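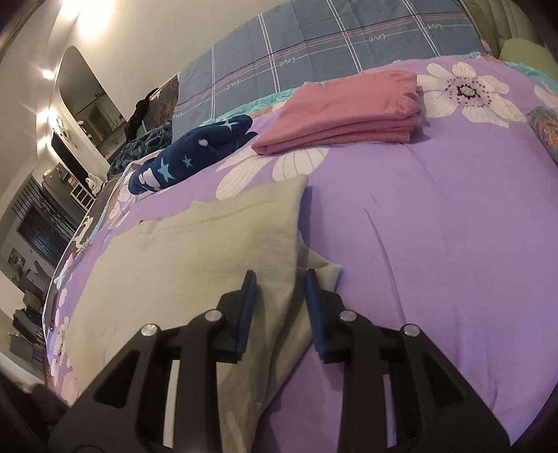

Policy drops cloth halfway through second fold, demos look fine

Posted in Manipulation / Learning from demonstration
Sat 14 April

Shireen Mabaso

I am collecting demonstrations for cloth folding with a hand-held two-finger gripper. Wrist camera on the tool, wide lens, pose from visual tracking. The task is to pick up a small flat cloth on a bed, fold it, fold it again, and set it on a pile. I have 200 demonstrations, all mine, most of them recorded in March.

The trained policy makes the first fold reliably. On the second fold it closes on the edge, lifts, and the cloth slides out before the arm has moved far. Replaying the demonstrations in Simiyu shows nothing wrong. The cloth stays in the pads every time. Pads are the blue rubber ones. The robot uses the same fingers and the same pads.

Should I collect more data or change something in the setup? I would like to avoid switching to remote control of the arm, as it takes me four times as long per fold.

Fulley

More data. 200 is low for cloth. I would also vary the bedding, the policy may have learned your comforter.

Ganik

I would check two things before recording any more.

First, grip width. On a hand-held tool you squeeze until it feels right, and your hand keeps adding force after the pads touch. The log stores only the width. With one layer of cloth, the logged width at contact and the width at full squeeze are nearly the same, so the robot gets away with it. After the first fold there are two layers, the cloth compresses, and the robot closes to the logged width with very little force behind it. Plot commanded width against measured width on the robot during the second lift. If the two lines sit on top of each other, you have no squeeze. Subtract 2 mm from the commanded width whenever the gripper is closing and try again. Do not subtract it while opening or the release gets late.

Second, latency. Your hand waits for the grip before it lifts. The robot's gripper is probably slower than your fingers, so the arm starts up while the pads are still coming together. Measure the delay from command to motion for the arm and for the gripper separately. Ours differed by almost 100 ms. We send gripper commands early by the difference.

Neither problem shows in replay, because replay only shows you what your hand did.

If both check out, then record again, but record second folds only. Start with the cloth already folded once and lying at different angles. Pinch a bit farther in from the edge than you would by habit. Include a few where you miss, open, and regrasp, and keep those in the set.

Remote control would give you the robot's real gripper behavior in the data. I would use it for a handful of runs as a comparison and leave it there.

Shireen Mabaso

Lines were on top of each other. The 2 mm offset fixed most of the drops. Have not measured the delay yet.

Bostitz

Same trouble here with towels. What lens are you using?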